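Clearing Out the Binder Cabinet

Apr 3, 2022
By Bergþóra Hafþórsson

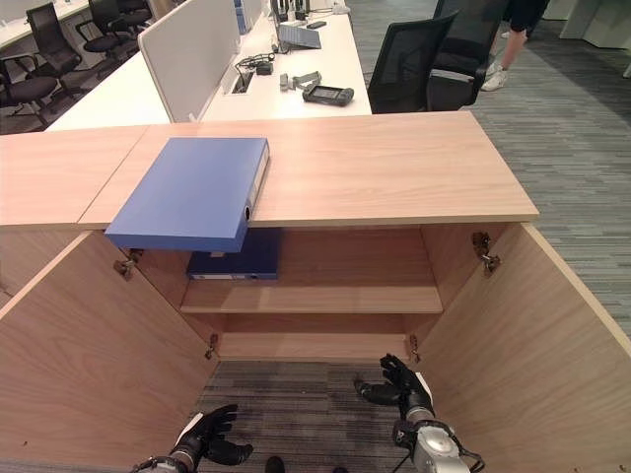

Photo: Ferenc Magyar

One big blue binder on top, a darker one on the shelf underneath, and bare wood everywhere else. I have wanted to see this cabinet look like that for years!

We've been at the Vitik office long enough to collect a silly amount of paper, and most of it went into the low cabinets along my side of the room. When I finally added up our page log in September it came to 2,416 sheets, and 413 of those were copies of other sheets (three copies of the same parking letter, in one case — I kept none of them). So Ferenc and I picked the worst cabinet and decided to do it properly, one compartment at a time.

The cabinet itself I'm very fond of. It's light wood grain with two doors that swing right out, and the grain on the inside of the left one has a lovely curve to it that I had never noticed, what with always being in there hunting for an invoice. The top runs straight on into the unit next door, with just a thin seam between them, so you get a nice long surface for sorting. I spread out on it shamelessly.

The two blue binders are the lever-arch kind with the finger hole in the spine, and I won't hear a word against them. You hook a finger in and pull, and out they come, even when the shelf is packed tight. The cardboard boxes we tried before that were hopeless. You had to take out four to get at one, and then the lids went missing.

The darker binder is lying down on the middle shelf for now, spine to the front. I'd like it standing up eventually, but a single binder on an empty shelf just topples over, so flat it is until it gets some company. The bigger one is for the Skuren paperwork and the Uller paperwork together, 234 pages after the weeding. Ferenc thinks they should be split up. Ferenc is welcome to buy the second binder.

As for the bottom compartment, I'm keeping it clear for the Fehr catalogs, which are too tall for anything else we own and have been living under my desk, where I kick them. There are a few more cabinets to go, and I'll put up more pictures as we get through them. If you worked here before the move and think something of yours might still be in one of the others, please write to me soon — I'm getting very quick with the recycling bin.

Contact: Bergþóra at the Vitik front office | © 2022 Vitik | Back to top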